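Galtis Two-Arm Club Kit

Laundry is a wonderful first project for a robotics club! The Galtis kit gives your team two arms, a gripper on each, and one very stubborn job: small cloths on a clip hanger.
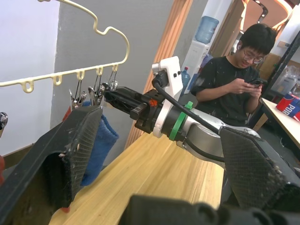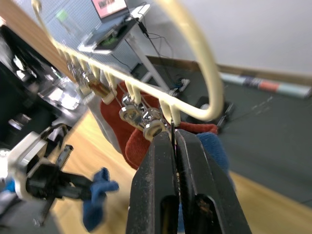 Students drive both arms by hand first, then start writing their own moves (ours got hooked fast, and the clips are harder than they look). Spare finger pads come in packs of 20. Fits teams of up to nine. Club leads can write to Mélanie Paquette for the lesson notes.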